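Search this site Search for: Go

The Piramden Lease
25 September 2026
By Savita Solanki

1.

Davina Geddes had practiced law in Stedenano for 12 years before a client paid her in full on the first day. His name was Sudheer Marar and he put $2,000 on her desk.

"My landlord says I signed a lease," he said. "I signed a guest book."

She read the page. It had 20 signatures on it - his was last, under a paragraph in very small type.

"Did you read this part?"

"It was raining. I wanted to get inside."

She wrote to the other side that afternoon. Kartini Lumenta, who had beaten her twice in March, wrote back in an hour and asked for a hearing.

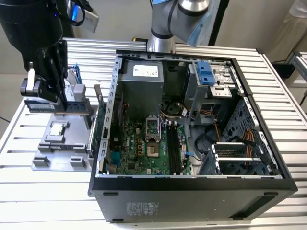

2.

The judge held the guest book up to the window for a long time. Then he asked Kartini who had owned the pen.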